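Skip to content
Home | News | Components | Integration | Events | Newsletter

This site uses cookies to measure traffic. By continuing to browse you accept our cookie policy.

Urnen compares two grippers on mixed beverage containers

Urnen has completed a bench comparison of two end effectors for sorting small beverage containers, a parallel-jaw gripper from Imex and a three-finger adaptive gripper from Echeverri. Both were mounted in turn on the same six-axis arm and driven by the same controller, a Plurnico unit running unmodified firmware.

The test covered 1,876 pick-and-place cycles, divided evenly between the grippers. In each cycle the arm had to take a container from the table and release it inside a bin. A cycle was logged as a failure if the container fell, tipped over before it was gripped, or came to rest outside the bin.

The Imex gripper was faster on upright bottles, where the approach angle could be held constant. Its failures were concentrated on cans, mostly from contact with the rim during descent. The Echeverri unit had fewer failures on cans but took longer to close, and its wider fingers sometimes touched the bin wall on release when another container was already inside.

"Closing force was the setting that took the most work," said Mercedes Agudelo, who ran the tests for Urnen. "A force that holds a full bottle will dent an open can. We ended up with separate profiles for each container type on both grippers."

Closing time on the Echeverri gripper reached up to 700 milliseconds at the lowest force setting. Agudelo said a firmware option to pre-shape the fingers during the approach was left off so that both units ran the same motion program.

Start positions were marked on the table with colored tape, and containers were returned to them by hand between cycles. The bins stayed at the back of the table, against the wall.
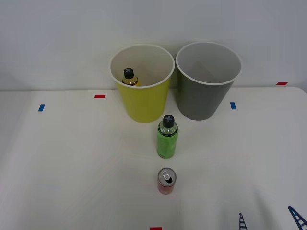 Test table with a bottle already in the yellow bin, the gray bin empty, and a green bottle and an opened red can standing in front.

Controls engineer Jhair Montoya said the arm's wrist camera will be recalibrated before the next round, which is planned for May. That round will add crushed cans and containers lying on their sides. Urnen has not selected a gripper for its pilot line.

Related items
- Plurnico adds force logging to controller software
- Imex updates fingertip pads for parallel-jaw line
- Wrist or overhead: camera placement for bin work
- Echeverri opens service desk for gripper repairs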